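Undach Boxes: a small dataset for stacking cardboard drawer boxes

Hi! I'm Atieno Mohamedi, and I put this card together with Jabari Mbwambo, who wrote most of the loader. Last updated August 27, 2024.

We wanted to know how much a wrist view really helps when a policy has to handle light cardboard boxes on a plain table. Our hunch was that it helps a lot close in and hardly at all further out, when most of what the camera gets is tabletop.

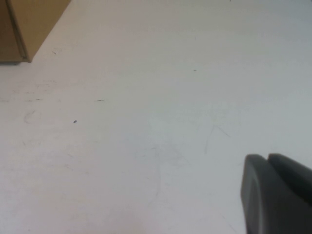
So every episode comes with two streams, wrist and fixed, synced to the same clock. There are 100 episodes in the release, and 19 of those are held out for testing. Please leave the held-out ones alone until you're done tuning (I peeked once and had to redo a whole table of results).

The approach is the part people ask me about most. Cardboard gives when you push it, so we label contact by hand, one label per step, and we don't try to guess it from the gripper signal. It's slow work — Peninah Kariuki did the bulk of it and deserves a very large cake.

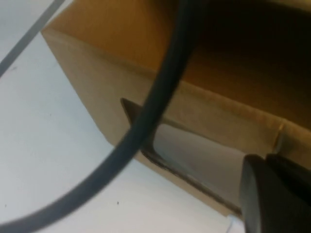

Labels live in contact.csv. Columns are episode, step, state and labeler. State is one of free, near, touching or unsure. Unsure really does mean unsure, so mask those steps or you'll train on noise.

For the fixed stream I'd start with the clips that have a single box in them. They load fast and they're good for checking that your crop is sane. 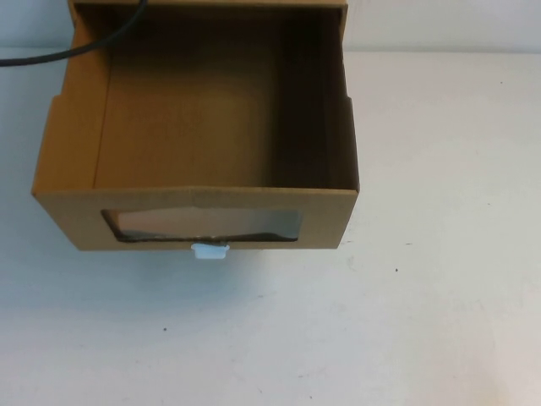
Fixed view, one open box with the window cut into its front panel.

The goal state for the stacking task is one box on top of another. We don't ask for neat edges! If the top box stays put, it counts, even if it sits off to one side.
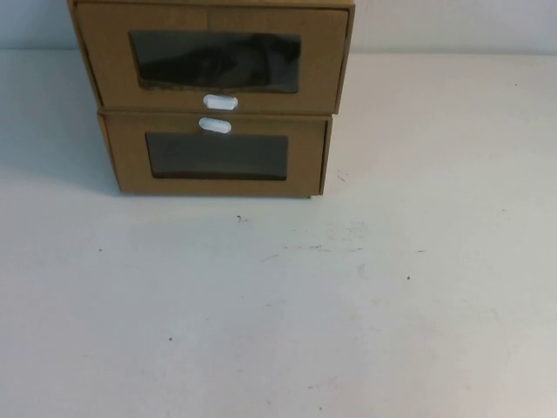 Our baseline is Senda, a small behavior cloning model. With both streams it finished 14 of the 19 test episodes. With the fixed stream alone it finished 9. I ran it with 4 seeds and those are from the median one, so don't read too much into a gap of one or two.

Known problems: the lighting barely changes, there's only one table, and the loader still chokes on paths with spaces in them. Jabari has a fix on the dev branch.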